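Week 4 handout: Repair, replace or throw away?

Right, last week we left off with the toaster argument, and I promised I'd get on to how households and small firms decide when a thing is "finished". I'll stick to the Clalness survey for most of this, as you've all got the tables.

The bit I like best is on page 19. People were asked how old their main computer was and whether they'd ever had it mended. Of the 60 households, 54 had replaced one that still switched on. Still switched on! So when we say "end of life" we need to be careful whose idea of the end we mean. I'd like you to use two terms from now on: physical life (it stops working) and service life (somebody stops wanting it). They can be years apart, and most of the waste we talk about on this course sits in the gap. 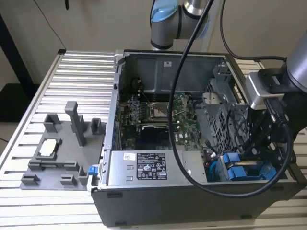 Price comes into it too, of course. If a repair costs more than half of a new one, most people won't bother, and I'm no better (ask me about my washing machine). Gradis, the small office firm in your second reading, had a flat rule: anything needing more than £20 in parts went in the skip. It's easy to follow and it saved them a lot of meetings, but have a look at what it does to their yearly spending and tell me if you'd keep it.

Then there's the second-hand side. Zana buys old office kit by the pallet and sells it on, so the same item is rubbish in one set of accounts and stock in another. I find students either get this straight away or fight it for a fortnight, so do come and argue.

For next time: read the Petrenko chapter up to the section on spare parts, skip the maths if it puts you off, and bring one thing from home you've stopped using but haven't got rid of. Small things please, we're in the little room until May.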